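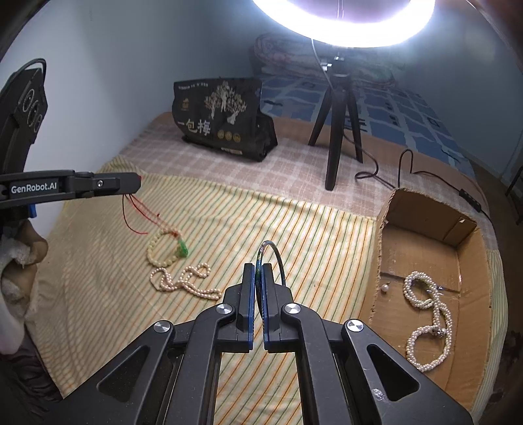 4. Color terms in secondhand jewelry listings

4.1 Material and sampling

The listings analyzed in this section come from two resale platforms, Volbridge and Gastix. Both let private sellers write a free-text title and a longer item description, and both ask the seller to pick one value from a closed color menu. The two menus differ. Volbridge offers single color words together with the value "multicolor". Gastix offers a longer menu in which metal finishes (gold tone, silver tone, gunmetal) are mixed with ordinary color words, so that a seller has to decide whether a dark bracelet is "black" or "gunmetal" before any other choice can be made.

We drew 2,000 listings from the bracelet category of Volbridge and 2,000 from the same category of Gastix. Draws were made without replacement from all listings open in March. Listings written by shops were excluded before the draw, as were lots containing more than one item. Duplicate postings by the same seller were removed afterward, together with listings whose text was shorter than three words. On the Volbridge side this left 1,909 listings. On the Gastix side no listing met either condition, a result of the platform's own duplicate filter and its minimum length for titles.

Each listing was stored with its title, description, menu value, asking price and posting time. Seller names were dropped at the point of storage. Photographs were kept for the annotation step described in 4.3 and were not used in the text analysis.

4.2 Coding of color terms

Color terms were coded with the Bielecka scheme, which separates the head term from its modifiers and treats surface effects as a layer of their own. Under the scheme "dark green" has the head "green" and one modifier of lightness. "Shiny green" has the same head and no color modifier; "shiny" is assigned to the surface layer. Terms such as "iridescent", "oil slick", "peacock" and "beetle" are harder to place. They name a surface effect, but sellers also use them in positions where a head term would be expected, as in "thin bangle, peacock". We coded such cases as surface terms in head position and kept them apart from true heads throughout.

The suffix -ish was coded as a hedge on the head. Greenish, bluish and brownish were therefore counted with green, blue and brown in the tables of head terms and counted again in the table of hedges. Compound forms written with a slash ("black/green") were coded as two heads of equal rank unless the description ranked them. A seller who wrote "black/green, more black really" was taken to have ranked them.

Figure 2 illustrates the type of object on which the coders most often disagreed: a thin dark bangle with a greenish, iridescent sheen. Three codings of such an object are defensible. It may be entered as a dark item with a surface effect, as a green item with a modifier of lightness, or as an item with two heads. The scheme prefers the first where the text contains any surface term, and the second only where it contains none. This rule was fixed before coding started and was not revised.

Figure 2. Bangle with a dark ground and a greenish, iridescent sheen.

4.3 Annotation procedure

Two coders worked through the text in Unance, a browser-based annotation tool that presents one listing at a time and hides the menu value. Hiding the menu value was necessary. In a pilot round the coders had seen it, and their head terms drifted toward the wording of the menu even where the seller's title said something else.

A subset of 400 listings was coded by both coders. The subset was balanced across the two platforms and was spread over the whole coding period, so that a change in habits over time would show up as a change in agreement. Disagreements were not resolved by discussion. Both codings were kept, and the analyses in Section 5 were run once with each; where the two runs differ in direction, this is stated.

After the text had been coded, the same coders looked at the photographs for the double-coded subset and recorded a color term of their own for each item. They were asked to write what they would say to a person in the same room who could not see the item. No menu was supplied. The photographs were shown on a single calibrated screen in a room without daylight. Photographs taken with strong colored lighting were marked and left out of the comparison between seller terms and coder terms.

4.4 Agreement between coders

Agreement on head terms was high for items described with one color word and low for items described with a surface term. The low cases fall into two groups. In the first, the coders agree that a surface term is present but differ on whether it occupies head position. Word order is a weak guide in titles, where sellers drop articles and verbs and arrange words for search. "Bangle iridescent dark thin" gives no indication of rank. In the second group, one coder reads a word as a surface term and the other reads it as a color. "Petrol" is the clearest example: it was treated as a blue-green color by one coder and as an oil-film effect by the other, consistently, over the whole subset.

We did not merge the two readings of "petrol". The descriptions themselves suggest that sellers are split in the same way. Some pair it with a second color word ("petrol blue"), which favors the color reading, and some pair it with a ground ("petrol on black"), which favors the effect reading. Where it stands alone the text does not decide.

Hedges produced little disagreement. The suffix is visible and the coders had only to mark it. One recurring question concerned "kind of" and "sort of", which the scheme does not list. Both were coded as hedges on the nearest head to the right.

4.5 Menu value and free text

The closed menu forces a choice that the free text often leaves open. Among items with a surface term in the text, sellers on Volbridge tended to choose either the ground color or "multicolor". The second choice is odd from the point of view of the scheme, which would reserve it for items with several distinct color areas, but it is understandable from the seller's side: an item that changes with the viewing angle does show more than one color. On Gastix the same kind of item tended to be listed under a metal finish. Buyers who filter by "green" will miss it on both platforms.

Whether this affects the asking price cannot be settled with the present data. Items with surface terms are also more often described as vintage, and the word "vintage" has its own relation to price — one that differs between the two platforms for reasons unrelated to color. We return to this in 5.2, where the two variables are entered together.

Posting time was checked as a possible confound. Listings posted on a Friday evening have shorter descriptions than the rest on both platforms, and shorter descriptions contain fewer surface terms. The effect is small, and removing the Friday listings does not change the order of the head terms in either sample. They were kept.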